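Clultport Residents Board > Money, Courts & Scams > Maeng "deed release" letters - anyone else had one?

brackenhill
17/08/2018

Had a letter through from an outfit calling itself Maeng, saying my mortgage was "eligible for deed release" and that for a fee of 190 pounds they would get the charge on the house reviewed. It has my full name on it and the name of my lender, Plusbridge, spelt correctly. There's a reply slip and a phone number with an address over in Tudness.

I'm not daft enough to send money, but how do they know who I'm with? Has Plusbridge had a leak?

tallow_and_wick

Probably no leak. If you own the house, anybody can pay the Land Registry a few quid for a copy of the title and it will show who holds the charge. People are always shocked by this.

pierhead

Had the same one in August last year, or very nearly. Different name at the top, same wording down to the spelling mistake in the second paragraph ("entitlment"). I put it in the bin.

brackenhill

There's an "entitlment" in mine too. Second paragraph.

quarter_past

I'm going to be the awkward one. What is the crime? They offer to do something of little value for a fee. So do half the firms on the high street. If it says somewhere in small print that they are not connected to your lender, I doubt the police will so much as open a file.

tallow_and_wick

The crime would be fraud by false representation, and it doesn't matter what the small print says if the rest of the letter is written to make you believe something untrue. "Deed release" isn't a thing you can be eligible for. The charge comes off when the loan is paid.

quarter_past

It might be. You'd have to show they knew it was untrue or misleading and meant to gain by it. I sat on a jury for 11 days on something of this sort and we spent most of it on what one person did or didn't know. We acquitted on two of the counts. I'm not saying they're honest, I'm saying everyone on here shouts "fraud" as if that settles it.

pierhead

And did you think he'd done it?

quarter_past

Not going into that, and you shouldn't be asking.

gorse_lane

My mother-in-law paid a similar lot. Some 2 weeks later she had a second letter asking for a "court lodging fee". There was no court. We rang the county court with the reference number and it didn't match any case they had. The bank got the first payment back after a lot of moaning, mostly because she had paid by card.

So for anyone reading this who has already sent money - ring the bank before you do anything else, and don't ring the number on the letter. 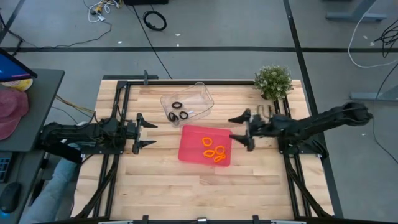
Re: Maeng "deed release" letters - what to report and where

tallow_and_wick

Putting this under its own title so people can find it.

Keep the envelope as well as the letter. Report it to Action Fraud and get the reference. Tell Trading Standards through the Citizens Advice consumer line. Tell your lender, using the number on your mortgage statement. If you own the place, sign up for the Land Registry property alerts, which are free and send you an email if somebody applies to change the title.

pierhead

Has anybody ever had anything back from Action Fraud except a reference number? I reported a fake roofer and got a letter months afterwards saying no further action. I'd sooner spend the half hour in the garden.

gorse_lane

We got the same letter, but the bank did want the reference before they would look at the refund. So it was some use.

quarter_past

Agree with reporting it, for once. I'd still leave the word "fraudsters" off a public board while there's a trading name attached to it. If Maeng turn out to have a proper company behind them you may get a solicitor's letter, and those are real.

brackenhill

Rang Plusbridge this morning. The chap said they "were aware of correspondence of this nature" and wouldn't say any more. I asked if they were going to warn customers and he said he would pass it on. I'll believe that when I see it.

tallow_and_wick

Did he say whether they had reported it themselves?

brackenhill

Wouldn't say. I've sent a written complaint and asked that exact question, so they have to answer it one way or the other. Letter and envelope are in a folder. Will post when I get a reply.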